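How to draw a straight-sided box in two-point perspective

Of all the drawing skills I've picked up, this is the one I'd hand to a beginner first. Once you can put a believable box on paper you can draw a shed, a sofa, a bus, a whole street! And you only need a pencil, a ruler and a rubber.

What you need
A sheet of A3 paper, turned sideways
An HB pencil and something softer, a 2B or 4B
A long ruler (mine is 400 mm and I wouldn't go shorter)
Masking tape

Step 1. Draw the horizon
Tape the paper down by its corners. Rule a light line right across it, 80 mm from the top. This is your eye level. Anything above it you look up at, anything below it you look down on.

Step 2. Mark the vanishing points
Put a small dot at each end of the horizon, as close to the edges of the paper as you can get. Beginners nearly always set these too close together, and then the box comes out looking pinched and sharp, like the bow of a ship. Wide apart is good. Wider is better, and if you want to go right off the paper, stick a bit of tape on the table and put your dot on that.

Step 3. The front corner
Draw one upright line below the horizon, a little off centre. Mine is usually 95 mm tall, but suit yourself. From its top and bottom, rule faint lines back to both dots. You'll have four lines fanning out and it will already look like something.

Step 4. Close the sides
Choose where each side should end and draw two more uprights between the faint lines. Keep them properly vertical. Ketill Kragh, who taught the evening class where I learned this, used to turn our drawings upside down to check, and I still do it. A leaning line jumps straight out at you.

Step 5. The top
From the top of the left upright, rule a line to the right-hand dot. From the top of the right upright, rule one to the left-hand dot. Where they cross is the back corner. I love this bit, it snaps into place every time!
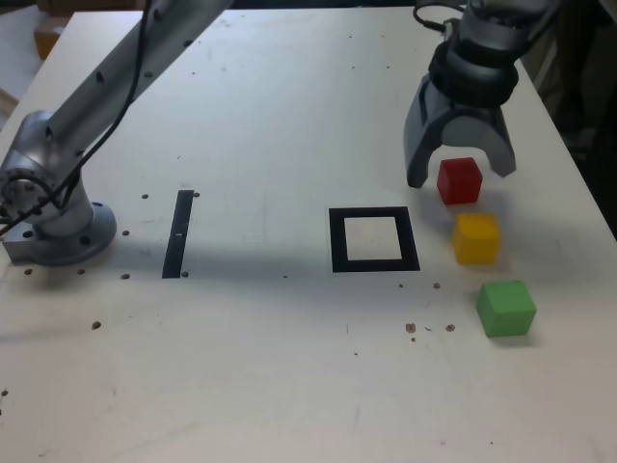

Step 6. Shade it
Pick a direction for the light and stick to it. Leave the top nearly white, give one side a mid grey and make the other properly dark. Go darker than feels comfortable. Then add the cast shadow, darkest where it touches the box and softer as it spreads out.

Rub out the faint lines last, or leave them in if you like the look of them (I do). When you're happy, try a second box using the same two dots, then one that sits above the horizon so you see its underside.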